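The grippers in the back room

Ullport's shared workshop smells of cutting oil and toast. The toast comes from the kitchenette, the oil from two lathes near the door, and past those, through a curtain somebody once meant to replace, is where Ivar Solberg has been trying to teach a machine to tidy up.

I have heard this pitch before. Every few years a man in a shed promises me a robot that will clear the table, and every few years I go home and clear the table. Solberg, a former boatyard electrician, doesn't make the promise in quite those words. He calls the project Fjeld, and he says it will be able to pick up "most of what's on a bathroom shelf" when it is done. He has been at it since February and would not be drawn on when done might be.

For now there is no robot arm in Fjeld at all. There is a pair of black grippers that a person holds, one in each hand, and uses to pick things up. The movements are recorded, and the recordings are meant to train an arm later. Solberg has budgeted for the arm. He has not bought it.

I asked whether this wasn't simply a man picking things up with tongs. He thought about it longer than I expected. "At the moment, yes," he said.

The work goes on at a wooden table with a white board laid over it. He draws a pencil grid on the board so that objects can be put back in the same spot between attempts, or moved by a known amount when he wants variety. The lines are so faint that he loses them himself under the lamp.

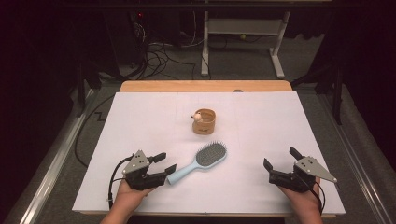 Both grippers at the board, with the hairbrush and cup set out on the pencil grid.

The hairbrush is the hard one. Its handle is narrow and its head is wide, and a grip that suits one end is useless at the other. On the afternoon I visited, Solberg made 19 attempts at lifting it and laying it down again, and threw out 13 of the recordings for being clumsy. I had a go myself. Your fingers know what a hairbrush weighs, and the grippers tell you nothing of the kind. I dropped it twice.

What bothers me is the sum at the end. The evenings, the cables, the rent on the bay: all of it goes towards a machine that may one day lift the brush it was shown, off the board it was shown it on. Solberg says the trick is to change the objects often enough. A rival build at Sallunik, the workshop across the harbour, has gone the other way and sticks to a single mug. Neither group has shown me an arm doing anything by itself.

I do like the grippers, though. The fingers open and close cleanly, and the gray metal plates on top are full of small screw holes, the sort of thing you want when you haven't made up your mind. Solberg hasn't. He talks of going over to a Zuvico motor, then of starting the wrist again from scratch.

He has invited me back when the arm arrives. I've said I will bring my own hairbrush.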